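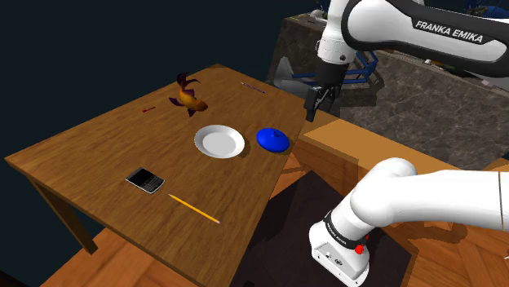
By four in the afternoon she had run the Drungate controller 50 times and the Solard one 49, and the Solard was ahead by 5 grasps. She wrote both totals on the back of an envelope, because the spreadsheet was on the other screen and she didn't want to look at it yet.

The job was simple. Antoniadis wanted to know which controller to buy for the Esel site, and they wanted a page and a half by the end of July. Same arm, same gripper, same table, same things to pick up. All of it ran in simulation, so the table never needed tidying. She pressed a key and the plate went back to where it had been.

She started run 50. The gripper came down on the pencil, closed, and lifted. The pencil turned a little between the fingers and stayed there. Then the arm swung across and let it go over the plate. It rolled off.

"Grasp yes, place no," she said, and typed it in.

The goldfish was the trouble. Drungate went for the body every time and usually got it. Solard went for the tail, and the fins slid through the fingers as if they were made of smoke. She had reported this in seed 769. A man at Solard had written back that the mesh was too thin and that a real goldfish would be fine. She had read that line twice and then gone to make tea.

Her manager came in with his coat on.

"Which one?"

"Solard's better on the phone and the pens. Drungate's better on the fish."

"Do they have fish at Esel?"

"They have bags. Thin ones, with handles."

He looked at the screen for a while. The arm had gone back to its starting place and was waiting above the end of the table.

"So the fish is a bag," he said.

"It might be. I'd want to try a bag."

"How long?"

"A day to build it. Another day to run it."

He did up one button and undid it again. Antoniadis had rung twice since lunch – he didn't say so, but she had heard the phone through the wall.

"One day," he said. "For both."

When he had gone she set the seed to 872, opened an empty file and called it bag. Then she took out the blue dome, which both controllers had always managed, and began with the handles.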